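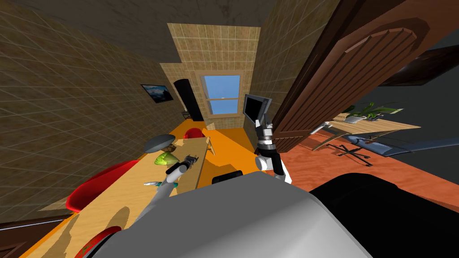
Last updated: March, 16:40

Notebook, March. Resignation coding, round 2

Started at 9:15 with the Flenach council minutes. The export from Gounder gave 2,077 entries where a member, officer or board person leaves a post before the end of the term. Last month it was less, but then we did not have the planning board and the water board inside. I did not check yet if the two boards use the same word for "resigned" and "stood down". Doltilside does not; I know this from the first round.

The question of today is the reason code. In round 1 we had one field, "reason given", and everybody filled it with what the minutes say. The minutes say almost always "personal reasons" or nothing. So I split it into two fields:

reason_stated = what is written in the letter or read out in the meeting
reason_context = what is open in the record at the same time (complaint, audit, vote of no confidence, budget dispute)

The second field must not be a guess. If there is an audit open in the same session, we write audit. We do not write that the person left because of the audit. I put this in the codebook in capital letters, and the old wording "likely cause" is removed.

Tested on Hutby, 28 entries, the full set for the last council term. I coded them before lunch and again after lunch without looking at the first sheet. The stated reason was the same every time. In the context field I disagreed with myself on 10. That is too many for a field we want to publish. Most of them are of one kind: a complaint was filed, then withdrawn, and the member left one or two meetings later. Before lunch I coded "complaint", after lunch "none". Both are possible to defend, but the codebook has to choose. My proposal is a new value, "complaint, withdrawn", with the meeting where it was withdrawn in the note column.

Another problem is acceptance. In Flenach the mayor accepts a resignation of an appointed officer, and it counts from this moment. In Doltilside the council has to vote, and sometimes the vote is on the next agenda, so the officer is for some weeks half gone. Gounder takes the meeting where the letter is read. For the length of the vacancy this gives a wrong result for Doltilside, too long by around one meeting. I made a column "effective_meeting" and left the original column as it is. Please do not overwrite the original, we need it to compare with round 1.

Also found: Hutby has a clerk post that was left and filled again by the same person under another title. Gounder sees a resignation and an appointment. I think it is a reorganization and should go out of the count, but I kept it with a flag until we talk.

Small things
– Search for "tender" also brings all the road contracts. Use "tendered" and check by hand.
– The Doltilside scans for the closed sessions are turned sideways and the text is garbage. Need to be rotated and read again.
– "Ousted" appears in the newspaper clippings but never in minutes. Clippings stay out of reason_stated.
– Date format in the Flenach water board is day first, in the main council month first. Fixed in the import script, old files not fixed.

For the chart of vacancies I would wait. It looks nice now – Hutby fills posts much faster than the other places – but Hutby is also the only one fully coded.

Next: code the Flenach planning board with the new value, then send the same sheet to a second coder with my columns hidden. Ask the Doltilside clerk's office if there is an index for the closed sessions. Stopped at 16:30, files are in the shared folder under round2, the sheet from before lunch has "am" in the name.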